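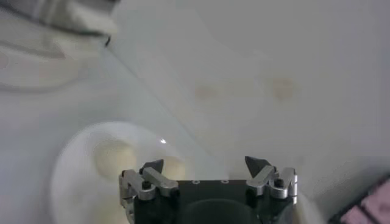 # The Plain White Plate

When I moved to Rirketham, I owned one pot, two spoons and no plates. My landlady, Marion Baxter, gave me four from her own cupboard. They were white and round, without any line or flower on them, and I was a little disappointed. In the house of my grandmother every plate had a picture. You ate your soup slowly and a village appeared, with a bridge and a man fishing. I believed that a white plate was a plate that somebody forgot to finish.

I have now lived with these four plates for many years, and I have changed my mind. I have also become curious about them. Who decides that a plate should be white? Why do almost all the restaurants in my town use them, the cheap ones and the expensive ones?

## In the storeroom at Jiltside

I took my questions first to Jiltside, a shop for kitchen supplies behind the old market hall. In the front they sell knives and aprons. In the back there is a long storeroom where the plates stand in piles up to my shoulder. Mhairi Forsyth has worked in this room since she left school, and she can tell the size of a plate from the sound it makes when she puts it down.

She told me that color comes back every few years. One season the cafés want dark gray, another season they want a blue with small spots. They buy the whole set, and after two winters they return for white.

"The gray ones show every mark from a fork," she said. "And when you break one, the factory has stopped making it. Then you have 30 gray plates and one that is wrong."

With white it is easier, although not so easy as I thought. She put three white plates beside each other under the lamp and asked me which was the whitest. One was a bit yellow, like milk. One was a bit blue. The third I would call simply white, but Mhairi said it was the green one. After that I could see it too, and I have not been able to stop seeing it at home.

## A wide rim or no rim

The color is only the first choice. The second is the rim. A wide rim makes a small portion look serious, and it gives the waiter a place for his thumb. A plate without a rim, which the trade calls "coupe," holds more food and fits better on a small table, but sauce travels on it. Mhairi's advice for a family is a middle rim and a little depth.

The chef at Todorova, the restaurant beside the river, does not agree. She uses flat plates for everything but soup. I ate there in December, a piece of fish with beets, and the red juice did go for a walk toward the edge. I must say it was beautiful. I must also say that some of it arrived on my sleeve.

She had patterned plates when she opened, 60 of them, bought from a hotel that was closing. Her guests admired them very much and talked about them during the whole first course. She found that she was jealous. She sold them to a tea room and bought white.

## What the plate is asked to do

It is easy to laugh at this, but cooks have a good argument. Tomatoes look redder on white. A green herb looks as if it was picked this morning. There is also a practical side: on white you can see at once whether the plate is clean, and in a kitchen which sends out 1000 meals in a week this matters more than beauty.

Still, there are foods that white does not help. Rice is one of them, and cauliflower, and the pale dumplings of my childhood. My grandmother's fishing man was a good companion for a pale dumpling. Perhaps every country gets the plates that its dinner needs.

## Buying your own

If you want to buy, take two more than you need, and write down the name of the shape. Turn one over and pass your finger along the foot, the ring on which it stands. If it is rough it will scratch the plates below it — and your table also. Then measure your cupboard. I did not do this, and the door of mine stays open by the width of a finger.

At Wekier, the secondhand hall near the station, you can find single plates for very little money. I went there with one of Marion's in my bag, to compare. I found a nearly equal one after 10 minutes of searching, a little bluer than the others. Marion came for dinner that week and I gave it to her with potatoes and herring. She ate everything, turned the plate over to read the back, and told me it was not one of hers.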